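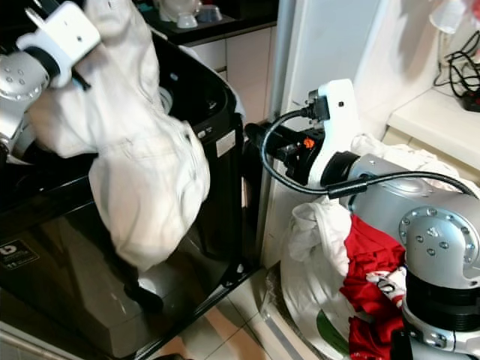

Fig. 2. White cotton garment at the open lid of a top-loading washing machine.

Unit 3. Water hardness, detergents and the wash liquor

These notes cover the chemistry needed for the November practical. They assume the unit on solubility and should be read with the Nouri data sheets, which give test results for the two supplies used in the laboratory (Burno and Prarport).

3.1 Hardness

Hardness is caused mainly by dissolved calcium and magnesium ions. Rainwater picks up carbon dioxide from the air and soil and becomes weakly acidic. Where it runs through chalk or limestone it dissolves calcium carbonate, forming calcium hydrogencarbonate in solution:

CaCO3 + H2O + CO2 -> Ca(HCO3)2

Hardness from hydrogencarbonates is called temporary, as boiling reverses the reaction and calcium carbonate comes out as scale. Hardness from sulphates and chlorides is permanent and is unaffected by boiling. Total hardness is the sum of both and is quoted in milligrams per litre as calcium carbonate.

The Burno supply comes from an upland reservoir on granite and measures 31 mg/l. The Prarport supply is drawn from a chalk borehole and is classed as very hard. Any sample above 900 mg/l must be diluted before titration, and the dilution factor written beside the reading.

3.2 Soap

Soap is the sodium or potassium salt of a long-chain fatty acid. In soft water it dissolves and lathers readily. In hard water the calcium ions displace the sodium and an insoluble calcium salt forms, seen as scum. No lasting lather appears until almost all the calcium has been removed in this way, so a large part of the soap is wasted.

Scum also settles on cloth. On cotton it builds up over repeated washes, giving a grey cast and a harsh feel. Towels lose absorbency for the same reason.

3.3 Synthetic detergents

The common anionic surfactants are sulphonates and sulphates. Their calcium salts are far more soluble than those of soap, and scum does not form in normal use. Cleaning power still falls as hardness rises, and powders therefore contain a builder.

Builders act in one of these ways:

- Sequestration. The builder holds the metal ion in a soluble complex. Citrates and phosphates work like this.
- Ion exchange. Zeolites take up calcium and release sodium. They are insoluble and remain suspended in the liquor until rinsed away.
- Precipitation. Sodium carbonate removes calcium as the carbonate. It is cheap, but may leave deposits on the cloth and the heating element.

Carbonate also raises the pH, which helps with fatty soils. Wool and silk are damaged by strongly alkaline liquor, and detergents for these fibres are close to neutral.

3.4 Soil removal

A surfactant molecule has a water-attracting head and an oil-attracting tail. Above a certain concentration, the critical micelle concentration, surplus molecules gather into micelles with the tails inward. Oily soil is rolled up from the fibre, surrounded and carried into the liquor. Agitation helps to break the soil away. Anti-redeposition agents, usually modified celluloses, keep it from settling back on the cloth.

Students often write that micelles form as soon as detergent is added. This is wrong and loses the mark.

3.5 Practical: titration for total hardness

Use the Londden method sheet. Buffer the sample to pH 10, add the indicator and titrate with EDTA until the last trace of red has gone and the solution is clear blue. The change is slow near the end point, so add the final portions dropwise and swirl between drops. Repeat until two readings agree within the limit on the sheet.

Boil a second portion of each sample, cool, filter and titrate as before. The result is the permanent hardness. Subtract it from the total to find the temporary hardness. Make the boiled portion up to its original volume with deionised water before titrating.

Record burette readings to two decimal places. Write-ups without a blank titration will be returned unmarked.

Related handouts
Unit 2. Solubility and precipitation
Unit 4. Bleaches and optical brighteners
Unit 5. Enzymes in washing powders
Londden method sheet: EDTA titration
Nouri data sheets: Burno and Prarport supplies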